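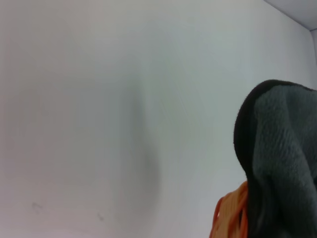
A plain, matt off-white surface. The colour drifts from warm to cool across the one wall, and two small scuffs sit low on the left.

The case for the second coat of nothing

White walls are bought in a hurry and looked at for years. Most households choose the paint from a card the size of a playing card, put two coats on, and then discover over the following winter that the wall is several colours at once, that it marks, and that the marks cannot be wiped off without leaving something worse. This feature deals with those three matters in order, and then with the question of whether to repaint at all.

We based it on a plain test. Four matt finishes were put up in a rented first-floor flat in Podgate, on old plaster that had been sealed and left to dry. Two came from Kokent, one from Tuominen and one was the trade tub sold by Allau. The rooms were then lived in from September until the clocks went forward.

Why one wall is several colours

A matt wall scatters light in all directions. It has very little sheen of its own, so it takes on whatever reaches it. Near a window on an overcast day that light is bluish. Further in, it has already bounced off floorboards, curtains or a brick house opposite, and it arrives warmer. The paint is the same from corner to corner. The eye corrects for this while you are standing in the room, and stops correcting when you look at a photograph, so people often complain about a pinkish patch only after they have tried to sell the place.

Soft bands of shadow belong to the same family. An object between a broad light source and a wall throws a shadow with no firm edge, and on a matt surface the fade can run to the width of a door. Before blaming the plaster, switch the lights on and off and open the curtains fully. A dip in the plaster stays put and shows best when a torch is held flat against the wall. A shadow moves or goes.

The ceiling makes its own contribution. A brilliant white ceiling against an off-white wall will read as clean, and the wall as slightly dirty, especially in the corners where three surfaces meet at different angles to the window. In the Podgate flat we painted one ceiling in the wall colour. The join became hard to find by four in the afternoon. Some of our readers will like that, and those with uneven cornices certainly should.

What a scuff is

There are two sorts, and they need different treatment. A deposit is material left on the paint: rubber from a shoe, dye from a bag, grease from a hand. A burnish is paint that has been rubbed smooth, so that it shines a little when seen from the side. Deposits look dark from every angle. Burnishes come and go as you walk past.

The low part of a wall collects both. In our test flat we logged 166 marks over the period, of which 73 were below knee height. Hallways did worst, followed by the wall beside the bed. The figures come from one flat and should be read as such.

Cleaning

Start dry. A white pencil eraser, clean on all sides, lifted 71 of the marks without any visible change to the paint. Work in one direction with light pressure and brush the crumbs away with a soft brush. A cloth tends to smear them.

If that fails, use a cloth wrung out in lukewarm water with a drop of washing-up liquid. Dab, then dab again with plain water, then leave it. Wet matt paint looks darker than dry, and it is common to carry on cleaning a spot that was already clean. Give it an hour.

Melamine sponges remove nearly everything, including the top of the paint. On both Kokent finishes a sponge left a shiny oval within a few strokes. The Tuominen finish, sold as scrubbable, stood up to it for longer, though it has slightly more sheen to begin with and shows roller marks in low sun. The Allau tub marked most easily and was also the simplest to touch in, as the film is soft and flat and new paint settles into it.

Touching in

Patches fail for three reasons, and colour match is the least of them. The first is texture. If the wall was rolled, a brushed patch will show, so use a small roller with the same pile and keep it nearly dry. The second is age. Paint that has been up for a few years has shifted, and fresh paint from the original tin will sit on it as a pale spot. The third is size. People paint a patch the size of a plate over a mark the size of a lentil.

For small marks, use an artist's brush and cover the mark only. Thin the paint by a tenth with water and apply two touches with a gap between. Of 17 small marks treated this way on the Allau wall, all but two could not be found again from a metre away. On the Tuominen wall we gave up and rolled the whole panel from corner to corner.

Keep the leftover paint in a jam jar filled to the brim. A half-empty tin skins over and rusts at the rim, and the rust falls in when the lid is levered off. Write the room on the jar.

Whether to repaint

A matt wall with a few small marks near the skirting does not need painting. The marks are seen by whoever sits on the floor. Wait until the burnished areas are visible from the doorway, or until touching in has produced more patches than the original damage. Then wash the wall, fill, sand, spot-prime the filler and put on two full coats, with the heating low and the window open a hand's width.

Prices vary too much between branches to print. Kokent and Tuominen both sell small tester pots in the matt finish. Allau does not, and the smallest tub will do a box room with some left for the jar.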